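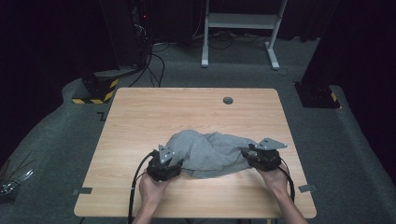 Is a heat pump tumble dryer worth the extra over a vented one?

Asked by Amrit Pelletier, Saltness
Posted 2/4/23 in Home > Laundry

Our old vented dryer has packed up and the chap in the shop is pushing hard for a heat pump model. It costs 372 more than the plain vented one and he says it will "pay for itself in no time". I asked him how long no time was and he changed the subject. We do three loads a week in winter, hardly any in summer, mostly towels and school stuff. The dryer lives in an unheated outhouse with a hole already in the wall for the hose. Has anyone worked it out with their own bills, not the leaflet?

3 replies

Radek Doležal
Member, 1,342 posts

I would ignore the leaflet too. The running cost on the label assumes full loads on the cotton programme, and I don't know anybody who dries like that. They do use a lot less electricity, I won't argue with that, roughly half on our plug-in meter. But at three loads a week for half the year you are not saving much in cash terms, and you need to believe the machine will outlive the payback. Ours needed a new pump in its third year and the call-out ate most of what we'd saved.

The bigger problem is your outhouse. Look in the manual for the lowest room temperature before you buy anything. Plenty of heat pump dryers are not meant to run below 5 degrees, and they get very slow well before that. A vented one will be slower in the cold as well but it copes. If the hole is already there and the hose run is short, I'd buy vented and put the difference towards a decent spin on your next washing machine. Water you spin out is water you don't pay to heat.

Dean Mapplebeck
Member

got one last May best thing we ever bought. towels dont come out as crispy. just get it

Ghislain Morin
Member, 2,000 posts

Dean, where do you keep yours though? Indoors, I'd guess, and that's a different matter.

I agree with most of what Radek says, apart from the repairs, where one bad pump doesn't prove much. If you could find space in the kitchen the sums would look better, and you'd have no hose to fuss with. You would have to clean the second filter down at the bottom, mind. The shop never mentions that one. Leave it and the drying times creep up until you're running everything twice.

Ask the shop to put the minimum temperature in writing. If he changes the subject again, there's your answer.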